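Bon, vite fait ce soir. J'ai fini par me désabonner des alertes de la mairie de Hamel. 286 messages depuis avril. 286 ! Travaux rue de la gare, rappel des travaux, report des travaux, bonne fête aux mamans, re-travaux. Et le vote du budget ? Une ligne, un lien mort.

Le pire c'est Lerneo, leur plateforme de "consultation citoyenne". 30 minutes pour créer un compte, mot de passe refusé deux fois, et ensuite une seule question : êtes-vous satisfait de la plateforme. Ben non.

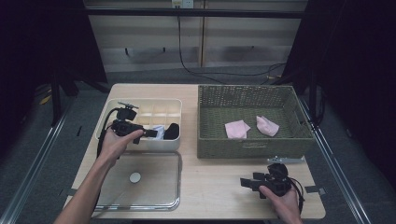 Le casier blanc, rangées du fond vides.

Côté élus, sur Metow, c'est pas mieux. J'en suivais 6. Deux postent que des photos de rubans coupés, un autre a pas écrit depuis la campagne. Reste une conseillère d'opposition qui raconte les séances en direct – fautes, coups de gueule, tout. C'est brouillon mais au moins j'ai compris pourquoi le stationement passait payant. Je la garde.

Les autres, dehors.
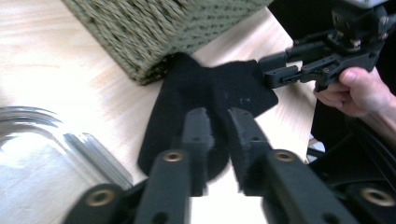
Panier tressé et tissu noir.

Prochain conseil samedi 7 juillet, le matin, salle du haut. 60 places, premier arrivé premier assis. J'irai je pense, avec un carnet, à l'ancienne. Si quelqu'un sait si la vidéo est mise en ligne après je suis preneur, j'ai cherché sur le site et j'ai rien trouvé – enfin si, celle d'il y a deux ans, sans le son.

Voila, je file, pas relu.

4 commentaires
Partagé 6 fois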